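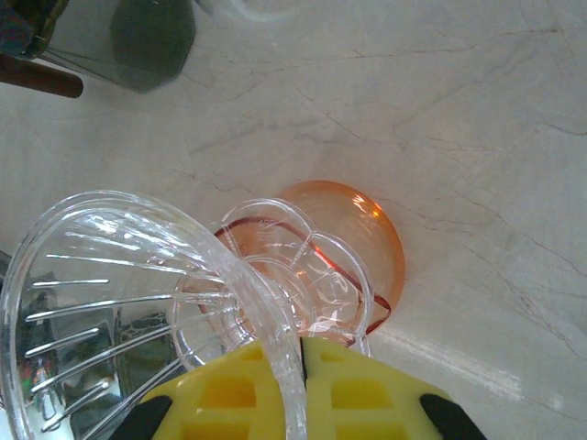 Mayuree Thongdee thinks we are blaming the roast for something the water is doing, and she would like us to stop changing the roast until somebody has measured what comes out of the tap.

Monday, September

Read her note before starting and put the roast changes on hold. She has a point. The Chaiyaporn lot has tasted flat and a bit chalky since the pipework was done at the back, and I had already altered the end of the roast twice trying to chase it. Neither change did much. I have gone back to the old profile and marked the bags from the altered batches so they don't go out.

Conductivity first, with the handheld meter. Checked it against the standard solution and it was reading correctly.

Front tap, run until cold: 572 microsiemens.
Back tap, same treatment: 828.

I didn't expect them to differ. I had assumed the two taps were on the same supply. Repeated the back tap later in the morning and got the same reading. Sombat Saengthong says the back line was put through the old softener when the pipes were moved, and that the softener may not have been rinsed properly after it was last regenerated. That would leave salt in the line, which could push the reading up without making the water any harder.

Hardness strips agree with him as far as they go. Front tap comes out hard, back tap comes out soft, in spite of the higher conductivity. So the back tap water is soft and probably salty, and we have been filling the cupping kettle from it simply through its being nearer the kettle. Fongchan Chaimongkol has always used the front tap for her own cups, which would explain why she kept saying she couldn't find the fault.

Cupped in the afternoon. Same coffee, same grind, same kettle, rinsed between fills. Lertchai Yimyam set the cups out and kept the key so that I was tasting blind.

Front tap: sweetness is there, acidity low, finish a little dry. Acceptable.

Back tap: dull. Thick at first, then nothing much. The chalky note I have been writing down for weeks. Lertchai called it "soup water" and left it.

Bottled (Atlow, the still one): brighter than either, thin in the body. Smells better than it tastes. Not something we could afford to use for everything, though it is handy as a fixed point.

Front tap through the Catska jug filter: the best of the lot for me. Lertchai preferred the plain front tap, and we argued about it until the cups had gone cold. Cold, I still preferred the filtered one, and by then he was less sure.

The jug cartridge is nearly at the end of its life according to the lid, so that result needs doing again with a fresh one before anybody quotes it.

I also tried adding a pinch of salt to the front tap water to see if it would bring on the back tap taste. It did go flatter, though not chalky. My pinch was not weighed, so this is worth very little. If it gets repeated, use the small scales and write the amount down.

Theerawat Thongdee asked whether the green coffee itself could have picked something up in storage. I don't think so – the Goloner blend was stored on the other side of the room and my notes on it have the same complaint in them, in nearly the same words. The water is what they have in common. I have put a sealed sample of each aside in case he wants to look further.

Descaling: opened the kettle and found less scale than usual, which fits with soft water. The front boiler is heavily furred and should be done this week whatever we decide. Citric acid is on the shelf under the sink, and the tub needs a new label.

To do:
Sombat to rinse the softener through and take a new reading at the back tap.
Fresh cartridge for the jug.
Re-cup all nine samples from the last round on front tap water. The scores in the book for that round should be treated as doubtful until then, and I have pencilled a line beside them.
Tape over the back tap with a note on it. Done before I left.
Answer Mayuree and send her both readings.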